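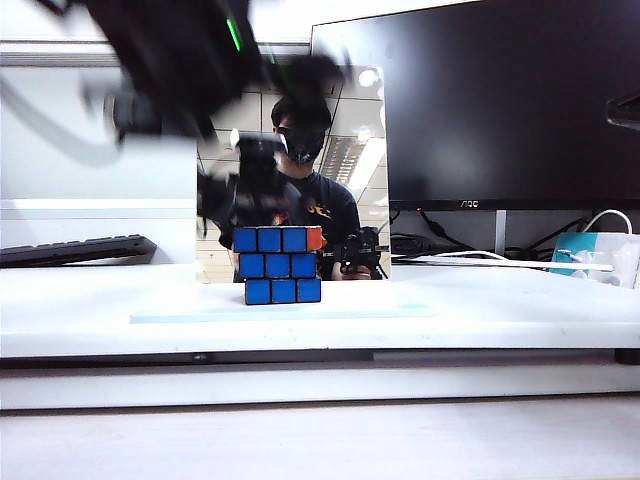 Nithin Rao would sooner see a cube with plain colours on the bench than one with words. Lettering, he said, gives every tile a right way up, and most solving guides are written as if that did not matter.

The remark goes to the subject of a display of puzzle cubes at Firkatness, the hobby centre in Ornville, which runs through December. The display covers standard colour cubes and printed cubes, in which some or all of the coloured stickers are replaced by text.

On a plain three-layer cube the centre tiles can finish a quarter or half turn out of position without any visible effect. On a printed cube the same error leaves a word sideways or upside down in the middle of a finished face. Correcting it takes a further set of moves once the colours or words are matched.
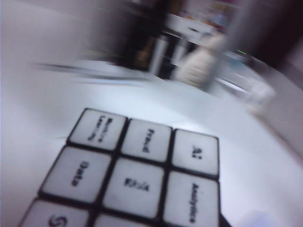
Printed cube with white stickers. Tiles include "Data", "Risk", "Fraud" and "Analytics".

Kurup, the Ornville supplier that handles sticker sets for the display, said white vinyl with black lettering was its usual stock for printed cubes. Sets are cut with rounded corners, and replacements are sold by the face. The minimum order for custom wording is 100 sets.

Alignment is covered in a separate note. A layer left slightly off square will catch when an adjoining face is turned, and visitors are asked to line up all three layers before putting a cube down. Tension can be adjusted on some models – the screws sit under the centre caps – but this is left to staff.

A mirror on the table lets a visitor check the far side of a cube without picking it up. The centre has also put out Cidura's printed guide to centre rotation, catalogue number 2391, at the front desk. The display closes at 4 pm and entry is included in the normal admission.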